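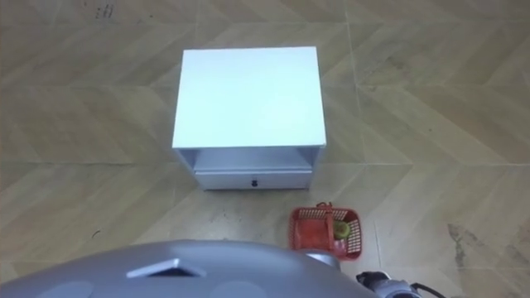

Reviews > Robot Hands & Grippers > Long-term use

Brotero hands, the fingered pair, bought through Zúñiga, bolted onto our Fleltano and run from the Grerine controller. Writing this between jobs so excuse the order of things.

Short version: good hand, bad failure mode. If yours is going to lift anything over a floor where people walk, read the part about the stop button before you switch it on.

What we use it for. Household fetch and place mostly. The test I keep coming back to is dull: red plastic basket on the floor, one piece of fruit in it, small white nightstand right next to it. Pick the basket up by the handle, bring it over the top, set it down, let go. A person does it without thinking. It's a nasty little job for a robot though. Handle is thin and doesn't stay where you left it, the basket swings, the fruit rolls and the weight goes with it.

First the good. The fingers close around a thin handle properly. Our old two-jaw thing pinched it and the basket would spin. These wrap. Grip force is easy to set, setting sticks after a reboot (looking at you, every other hand I've owned). Quiet. Mounting took one afternoon, and the screws in the box were the right screws.

Now the fault.

We did 100 lifts over a couple of days, same basket, same nightstand. 3 drops. Two of the three were the same thing and I'm sure of it, the logs match line for line. The arm goes up, basket comes over the cabinet, and the hand loses its connection to the controller for a blink. Not long. You would expect the fingers to stay shut. They don't. They relax. Motor current goes to zero, the hand decides it's idle, and whatever you were holding is on its own.

Plastic basket, piece of fruit, who cares. Picked it up, wiped the tile, carried on. But I've got a job lined up where it carries mugs.

The third drop was a plain bad grasp, it had one finger round the handle and the others on top of it. I'm not blaming the hand for that one. My fault, sloppy approach angle.
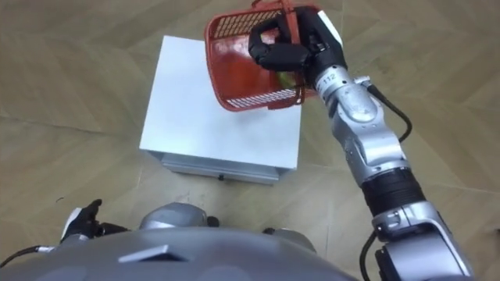

So why does the connection blink. Cable, in our case. The lead for the hand runs outside the arm and you have to leave slack in it or the wrist can't turn. Too much slack and the loop catches at the elbow when the arm reaches out and up. Too little and it pulls on the connector. There's a sweet spot but the manual gives you one small drawing and no length. The connector has no latch either. It's a push fit. On a moving wrist! I put a tie and a blob of hot glue on it, blinks stopped, and I haven't had a drop of that kind since. I do not count that as fixed. Glue is not a safety feature.

Then the stop button, the bit that bothers me most. Press the emergency stop on the Fleltano and the arm holds where it is. Good, brakes come on, no sagging. The hand is powered off the same line and it has no brake, so it opens. Somebody sees something wrong, hits the big button like they're suppose to, and the load comes down. I tried it on purpose 2 more times with the basket held over the nightstand and a folded towel on top. Opened both times.

Until you've sorted this out on your own setup:

– keep feet and hands out from under the load, including whoever has the button
– lift only as high as you need to clear the furniture
– nothing glass, nothing hot, nothing heavy
– check the wrist connector before each session, push it home with your thumb
– test what YOUR stop button does, with something soft in the hand, don't take the manual's word

That last one because the manual says "safe state on power loss" and leaves it there. Safe for the fingers maybe. For a gripper pinching somebody's hand, open is the right answer, I get that. For a thing hanging in the air it's the wrong one. I'd like a switch so I can choose.

Support. Wrote to Brotero in April. Polite answer, slow. They said the relax on lost signal can be changed in a settings file and sent me the line to change. It works, hand now holds its last position when the link drops. Why isn't that on by default, or at least on page one? For the stop button they offered a separate holding supply, an add-on box, 375 and you wire it yourself. Zúñiga didn't have it in stock and the person on the phone hadn't heard of it. Still waiting on that. Will update if it ever shows up.

Grerine side of things, small complaint: a dropped link to the hand shows up as a yellow notice in the log and the arm just carries on with its move. Empty hand, off it goes to place a basket that's on the floor. I've added my own check, if the hand goes quiet the arm stops. Takes ten minutes to write, do it first not last like me.

Would I buy again? Yes for bench work, yes for light stuff over a table. For carrying things round a room with people in it, no, not until the holding box ships with the hand and the plug gets a latch. Three stars. Would be four with a decent connecter.

Posted August 25, 2019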